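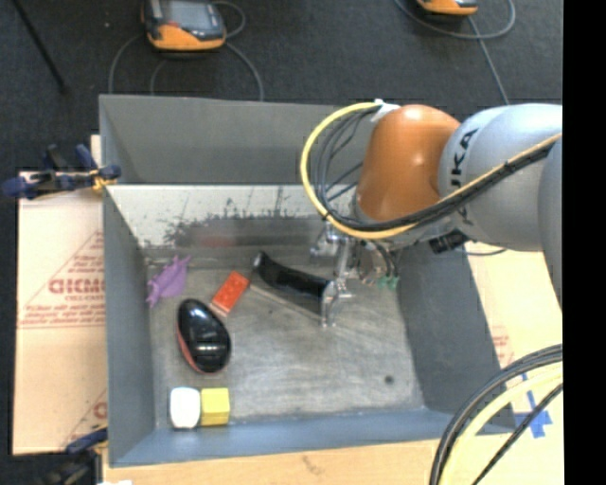 Hi all,

On the question of where to start a demo when you're driving the arm by remote: I've gone back and forth on this since August and I've landed on starting low. My first batch all began from a parked pose way up high, and half of every recording was me creeping down through the air like I was docking a ship. Now I bring the gripper down into the bin first, then hit record. With long stuff like that black curved handle I go for one end, finger right up against it, and I leave the purple spiky toy and the little yellow cube over on the left for later runs. The big bare patch of floor on the right gives me room to mess up!

On Friday someone wrote:

> We're at 375 demos on the Valtcombe setup and it still
> dithers above the bin before it picks anything. Should
> we just record more, or trim the starts? Also, does
> anybody mix hand-guided and remote runs in one set?

Trim first, it's cheap. I cut 2 seconds off the front of all 455 of mine (Jundell has a batch trim, it's under Export, kind of hidden) and the dithering mostly went away. Mixing is fine by me, but tag them. My hand-guided ones are a lot jerkier, and I only keep 30 in the set.

Has anyone tried the Brostell pedal for start/stop? I'm sick of reaching for the keyboard.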